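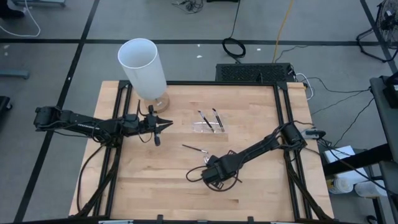 Questions I get asked about oiling wooden worktops

I've been looking after oiled wood in my own kitchen for years now, and ever since I put a few notes about it on this site I've had a steady trickle of emails. A lot of them ask the same things, so I've gathered the answers on one page. I'm not a joiner and I don't sell anything. I run Plomo, which is a blog about living in an old terrace with too many wooden surfaces in it, and this is just what I do.

How do I know if my worktop is oiled or varnished?

Put a few drops of water somewhere you don't mind and leave them for ten minutes or so. If the wood goes darker underneath, it's oiled (and thirsty). If the water just sits there and wipes off leaving nothing, it might be varnished, or it might be oiled and in very good nick, so look closely at the edge by the sink. Varnish chips and peels there and you'll see little flaky bits. Oil never flakes, it only goes dull and grey.

I've just moved in and have no idea what the last people used. Does it matter?

Not hugely, if it's an oil. I had no idea either! Our worktops came with the house and the only clue was half a tin of something with no label at the back of the cupboard under the stairs. I sanded lightly, put my own oil on top and it all got along fine. If it's varnish you'll have to take it right back to bare wood first, and that's a proper weekend's work with a mask on and the doors shut.

Which oil should I buy?

I use Groden worktop oil, the plain one without any tint. Before that I used Trinda, which I liked the smell of, but it stayed tacky for ages in our cold kitchen and I got fed up of finding fluff in it. Danish oil of any make will do a decent job. Please don't use olive oil or sunflower oil from the cupboard, it goes rancid and your kitchen will smell like an old chip pan.

How much will I need?

Less than you think. My longest run of worktop is 104 inches and I can do it, with the little bit beside the cooker, three times over and still have plenty left in the tin. The first time I did it I bought far too much and then felt I had to use it, so I slopped it on and ended up with a sticky mess I had to scrub off with white spirit.

How many coats?

Bare wood, four thin ones. A worktop that's already been oiled, one or two. When the wood stops drinking it in, stop putting it on. That's as scientific as I get.

What's the best way to put it on?

Lint-free cloth, small puddle, rub it along the grain, go and make a cup of tea, come back in fifteen minutes and wipe off everything that's still sitting on the surface. And I do mean everything. It feels wrong to wipe off what you've just put on, but the shiny leftover stuff is what goes tacky.

One serious bit: oily cloths can heat up by themselves and catch fire if you leave them scrunched in a bin. Lay them flat outside to dry, or soak them in water before you throw them out. I peg mine on the line and they look dreadful, but there we are.

What sandpaper do I need?

For an ordinary top-up I go over it with 240 grit by hand, always along the grain, and then hoover and wipe. If there are stains or that horrible grey patch around the taps, start at 120 and work up. I've seen people recommend going up to 800 grit for a silky finish. I tried it once on a chopping board and it was gorgeous to touch, but the oil hardly went in at all and it needed doing again within the month. Wouldn't bother on a worktop.

How do I get rid of black marks?

Black marks are nearly always water and iron together, so a wet tin, a cast iron pan, a bottle top left overnight. Sanding will shift a shallow one. For a deep one you can get oxalic acid, sold as wood bleach, and it works like magic, but wear gloves and goggles, follow the packet and rinse it really well afterwards. I've done it twice. The mark from our old bread tin has never completely gone and I've put the toaster on it.

How often should I redo it?

I do mine twice a year, once in February when the house is dry from the heating and again at the end of summer. The stretch by the sink gets an extra go whenever it looks pale. You don't have to do the whole lot at once, which took me an embarrassingly long time to work out! Oil blends into oil, so patching is fine.

Can I put hot pans on it?

I don't. Plenty of people do and get away with it until they don't. I've got a big cork mat from Ansari, the hardware place near the station, and it lives by the hob permanently.

What do you clean it with day to day?

A cloth wrung out in warm water with a tiny squirt of washing-up liquid, then a dry tea towel after. No bleach sprays, nothing lemony and fierce, no scouring pads. If something's stuck on I leave a damp cloth on it for a minute and then use a wooden spatula.

My wood has gone furry after I wiped it. Have I ruined it?

No! It's only the grain lifting because it got wet. Let it dry overnight, rub it down gently with fine paper and oil it. It usually only happens the once or twice on freshly sanded wood.

Does the room need to be warm?

Warmer than mine, usually. I aim for 65 Fahrenheit (I still think in old money because of my thermometer) and I open a window a crack. In a chilly room it'll still dry, but give it twice as long between coats. I do the last coat at 9pm when everyone's finished making toast, and by breakfast it's normally fine to walk a plate across, though I keep heavy things off it for a couple of days more.

Is oiled wood safe for food?

Check your tin, it should say whether it's suitable once it's fully cured. Mine does. I still use a board for chopping, mostly to save the worktop from my knife.

Would you have wood again?

Yes, I think so. Ask me in the middle of sanding and I'd have said laminate. I'd have stone around the sink, though, if I was starting from nothing, and a foot of it either side of the taps.

Can you come and look at mine?

Sorry, no, but do send me a question through the contact page. It can take me a while to reply in school holidays.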